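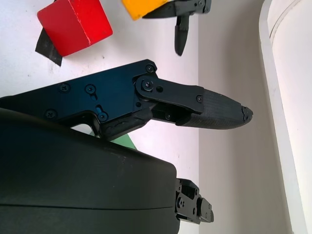 Pre-move checklist: bringing the Sundale photo library over to Nelik

I've had a few messages asking how I check everything before switching a photo site from one host to another, so I've typed up my sheet from the Haberkorn move, with my scribbles tidied up a bit. Sundale was bought out in November and the old online editor closes at the end of the month, so there's a lot of this going on! The library had 3,504 pictures in it when I began. Elfriede Haberkorn owns the account, I did the donkey work, and Waltraud Thiele went over it afterwards with her own login.

ACCOUNT AND LOGINS

1. Owner's email address is current
Passed, second try. It was still pointing at an old work address, which would have been a proper headache, as the export link goes to that address and nowhere else.

2. Two-step login switched on at both ends
Passed. Sundale calls it "extra check" and hides it under Billing (why Billing?).

3. Old users removed
Failed, then fixed. There were people on there who left Pasitz ages ago and could still delete whole albums. Gone now.

4. Connected apps reviewed
Passed with a comment. One print shop still had permission to read everything. Elfriede wants to keep it until her calendars are done, so I've left it on and put a reminder in my phone.

THE EXPORT

5. Full-size originals chosen, not web copies
Passed. Do look twice at this one. The export page goes back to "web size" every time you reload it, and I lost a whole evening that way.

6. Edited versions exported as well
Partly. Crops and colour changes come across, stickers and text don't. There were 217 pictures with text on them and I saved those by hand as flat copies, with a podcast on and a big pot of tea.

7. Captions and dates included
Failed. Captions were fine. Dates were a mess on 613 pictures, all scans, which came out with the day they were uploaded and lost the date Elfriede had typed in. Sundale support sent me a small text file with the right ones and Nelik read it first time, which cheered me up no end.

8. Download opens without errors
Passed. It comes in 27 zip files. Open every one of them, please! Number 14 was broken and I had to ask for it again.

PRIVACY

9. Private albums still private after import
FAILED, and this is the one I'd shout about. Nelik sets anything imported to "people with the link" unless you change the default first. I'd done a test run with one album of garden photos, so no harm done, but set it to "only me" before you bring in anything with children or house numbers in it.

10. Location data stripped from shared pictures
Passed. It's a tick box under Sharing. It only works on new links, so old ones need making again.

11. Face tagging switched off
Passed. It was off already, and Waltraud checked on her login too as it's set per person.

AFTER THE MOVE

12. Number of pictures matches
Passed, 3,504 on both sides. I did a little dance in the kitchen.

13. Links on the Pasitz website updated
Still to do. The gallery page is done, the old news pages aren't. Waltraud is working backwards through them and reckons the older ones can just lose their slideshow.

14. Second copy kept somewhere else
Passed. One on a drive at Elfriede's, one at mine. Mine is in the airing cupboard, which she thinks is daft, and she may be right about the heat, so it's moving to the bookcase.

15. Old account closed
Not yet. I want the print shop finished and the news pages sorted before I press anything final. Sundale says a closed account can't be brought back, and I believe them.

If your export has been stuck on "preparing" since breakfast, log out, log back in and ask for it again after nine in the evening. Mine went through in one go at that time of night.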